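November, late, still in my lab hoodie

Breakfast team update! (That's what everyone calls us now, and I've stopped fighting it.)

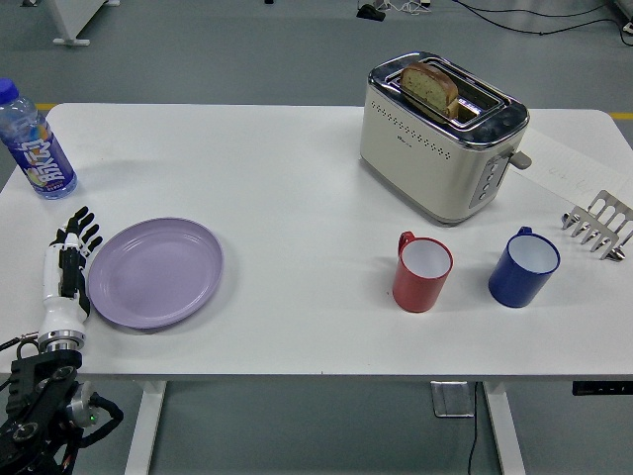

So I was on from four until almost nine tonight with Aicha and Gemechu, and I am wiped out but in such a good mood. Our task for the class demo is bread out of the toaster and onto the purple plate, and we set ourselves a goal of 20 tries before anyone was allowed to go eat. We got through 19 and then the wrist threw a fault and Ms. Restrepo made us shut it down, so close!!

The thumb is still my problem. I wrote the grasp code, so when it pinches too hard everybody turns and looks at me. Gemechu thinks I'm closing all the fingers at the same speed and the thumb gets there first, and I hate that he's probably right. I changed it to wait a beat and the next few went way better, except for the one where the slice folded over and went on the floor. Aicha laughed so hard she had to sit down.

We had a small fight about the mugs too. I want them farther from the toaster because the elbow swings wide on the way back, and Aicha says if we move everything out of the way then what are we even showing people? She has a point. We left them, the red one and the blue one, and I'm going to try bringing the arm up higher before it turns. The toast rack is for stage two, if we ever get to stage two.

Hazem's group (team Marnard, they named themselves, of course they did) already has about 206 clips saved and he mentioned it twice while I was getting water. Fine, Hazem. Chaimae is on his team and told me half of them are the hand missing the cup, so I feel better.

To do tomorrow: fix the thumb delay, ask Ms. Restrepo what that fault code means, buy more bread (the seeded kind sheds everywhere, get plain), text Mom back. Also I left my calculator in the lab. Ugh. Bed.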